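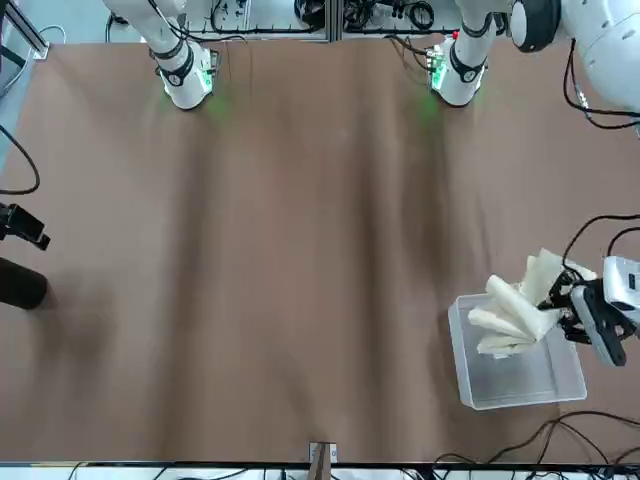

Most advice about storing linens starts with the shelf. I think it should start with the fold. A cloth folded into even layers goes into a clear plastic bin easily and comes out again without dragging its neighbors along.

At home in Brollosville I kept mine in a closed cabinet for years, and I bought duplicates of things I already owned. Clear bins ended that. They aren't pretty, and I don't care - I can see what I have.

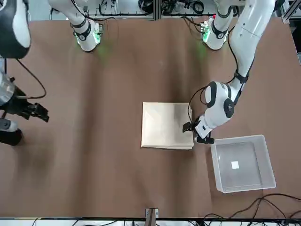 **Plomden Household Arts Club**

Folding needs a big flat surface. A bed is too soft and a lap is too small. Clear the table first, square the corners, and press the edges down before you lift anything. Six good cloths stored this way beat a drawer stuffed with 74.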